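Grokdale Revises Water Hardness Advice After Change of Supply

15 September 2019

Households in Grokdale and the eastern part of Lilleck have been receiving harder water than in previous years, according to a notice issued by the town's water department. The change follows the transfer of the two districts from the Dramivley reservoir to a group of groundwater wells in August. The department states that the water meets all health limits and that no treatment is required before drinking.

Hardness is a measure of dissolved calcium and magnesium, normally expressed as milligrams per liter of calcium carbonate. Water from the reservoir was typically recorded at 80 milligrams per liter, which falls in the moderately hard range. Readings from the wells are higher and vary with the pumping schedule, reaching values up to 100 milligrams per liter above the old figure on days when the deepest well carries most of the load.

The transfer affects 2,204 service connections. Most are single-family homes, with a smaller number of apartment buildings, two schools and the commercial laundry on the Lilleck road. Customers west of the rail line remain on reservoir water and will see no difference.
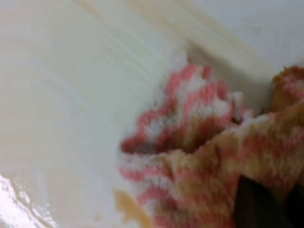
Tsegereda Yilma, the department's water quality engineer, said the most common calls since the change have concerned laundry and white residue on fixtures. Calcium and magnesium react with soap to form an insoluble film, which can stay in fabric after rinsing and leave it stiff. Synthetic detergents are less affected than bar soap or soap flakes, but they still lose some of their strength.

"The dose printed on the package is usually given for soft, medium and hard water," Yilma said. "People who have used the medium line for years should now read the hard line. Doubling the amount is too much and makes rinsing worse."

The notice advises against adding chlorine bleach to deal with stiffness or graying, as bleach has no effect on mineral deposits. It also warns that bleach must never be mixed with vinegar or other acids, a combination that releases chlorine gas. Fabric softener changes the feel of cloth but does not remove the deposit, and it reduces absorbency in towels when used in every load.

Scale forms fastest where water is heated. Owners of tank water heaters are advised to have the tank flushed once a year. The department recommends keeping the thermostat at the setting given by the manufacturer and asking a plumber before changing it. Tankless heaters have narrower passages and may need descaling more often, depending on the model and the amount of hot water used.

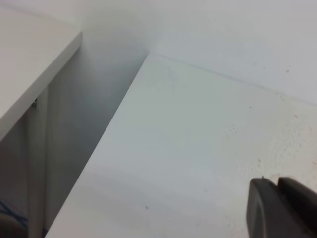 Water softeners are not required, and the department does not recommend any particular make. Homes that already have an ion exchange unit should reset the hardness value on the control head. Many units ask for the figure in grains per gallon; the reading in milligrams per liter is divided by 17.1 to convert it. A unit left at the old value will run out of capacity before it regenerates and will pass hard water for part of each cycle.

Residents on sodium-restricted diets should speak to a doctor before drinking softened water. A separate unsoftened line to the kitchen tap is permitted under the plumbing code and is common in newer houses in Lilleck.

Test strips are available at the department's counter in Grokdale at no charge, limited to one pack per address. The counter opens at 8 on weekdays. Hardness readings for each well will be posted monthly on the department's website, starting with the August figures.

The reservoir line is out of service while the intake screens and a section of transmission main are replaced. The department has not set a date for returning the two districts to Dramivley water and says a further notice will be mailed before any change is made.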